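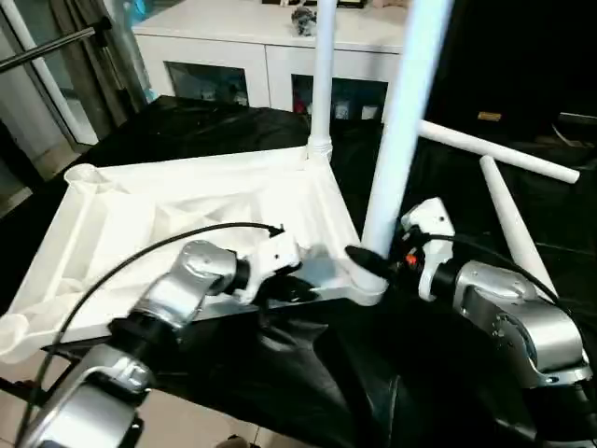 The long cut: how a four-part cycling documentary was assembled from club archives

July 27, 2024

Most sports documentaries made for streaming follow a fixed pattern. A well-known athlete agrees to take part, a production company secures the match footage from the league or broadcaster, and the interviews are recorded over a few weeks in a rented house. The rights holder gets approval of the final version. The film is finished quickly and looks expensive.

Pilley, a four-part series on an amateur track cycling club of the same name, was made differently. The club closed its velodrome in the nineties and never had a television contract. No broadcaster held its races. What survived was a mixture of cine film, domestic videotape, audio cassettes from the announcer's box and the club's own printed results, spread across lofts and garages. The production company, Mikero, worked through 800 reels and tapes before the first interview was recorded.

The subject is narrow. Pilley ran weekly track meetings on a shallow concrete oval, and for a period its pursuit team was hard to beat at national level. The series covers the building of the track, the two seasons in which the team was at its strongest, the dispute over resurfacing and the sale of the land. Each of these takes one episode.

Sorting the material

The first task was identification. Very few of the reels carried a usable label. Many gave a year only, and some of those years were wrong. Mikero's archive team used three fixed references: the advertising boards on the home straight, which were repainted each spring; the jersey design, which changed twice; and the condition of the concrete on the second bend, where a crack lengthened steadily over the life of the track. With these, a reel could usually be placed within a season. The printed results then narrowed it to a meeting.

Cine film was cleaned by hand and scanned at a higher resolution than the finished programme needed. The extra resolution allowed the editors to reframe shots, as the amateur camera operators often followed the leading rider and lost the rest of the field. Videotape was a harder problem. Several of the cassettes had been stored next to a boiler, and the magnetic layer had begun to come away. Those were baked at low temperature before being played, and each was played once only, straight into the capture system.

The frame rate question took longer than expected. The cine cameras had been run at different speeds, and spring-driven models slow down as the spring unwinds. A rider shown at the wrong speed has an unnatural pedal stroke, which anyone who has raced will notice at once. Where a race time was printed in the results, the editors matched the footage to it, lap by lap. Where there was no printed time, they used the announcer's tapes if a recording of the same event existed. The remaining shots were corrected by eye.

Sound

Almost none of the film had sound. The series uses the announcer's cassettes for atmosphere, but they were recorded close to the microphone and contain little of the track itself. New recordings were needed for tyres on concrete, chain noise and the bell.

These were handled by Ramico, a small sound studio which has mainly worked on radio drama. The original surface no longer exists, so Ramico recorded on a disused concrete oval of similar age, with period bicycles borrowed from collectors. Microphones were placed at the foot of the banking and under the saddle. The second position gave a strong low rumble which was mixed well down in the first three episodes and is only heard at full level in the fourth.

The studio's stated rule was that no crowd noise would be added beyond what the attendance figures supported. A December committee race with 17 paying spectators is therefore close to silent. This is one of the better passages in the series. The riders come past the camera, the tyres are heard, and there is a short burst of clapping from one side of the track.

The interviews

The interviews come late in each episode and are short. Former riders were shown the scanned footage beforehand and recorded afterwards, which has advantages and disadvantages. Their recollections are precise on dates and placings. They are also inclined to agree with the film, and on two occasions a rider describes a race from an angle that only the camera could have had. The series leaves both in without comment.

There is no narrator. Information that cannot be given by the footage or the speakers appears as plain text on a black ground. Some viewers will find this slow. The explanation of the resurfacing dispute, in particular, depends on a sequence of six text cards covering loan terms and ground rent, and it would have been clearer with a voice.

Music

The score is credited to Jabłońska, a string and percussion ensemble. It is used sparingly and almost never over racing. The main theme is in a slow triple time and is first heard complete at the end of episode two. Earlier appearances consist of the bass line alone.

What it leaves out

The women's section of the club raced from the second season onwards, but only two reels of it have been found. The series gives it eleven minutes, built mostly from photographs and results sheets. A fuller account would have required a different method, and the third episode, which has the weakest material of the four, could have made room for it.

The equipment is also passed over. Track bicycles changed considerably during the life of the club, in frame angles, in tubing and in wheel construction, and the footage shows these changes clearly. Apart from one short exchange about tubular tyres, they go unremarked. A companion booklet lists the machines ridden by the pursuit team, with gear ratios for each season.

Release

The four episodes run to a little over three hours in total. The scanned reels are being placed with a regional film archive, together with the identification notes, and can be viewed there by appointment. Reels that remain undated are listed separately, and the archive accepts corrections in writing.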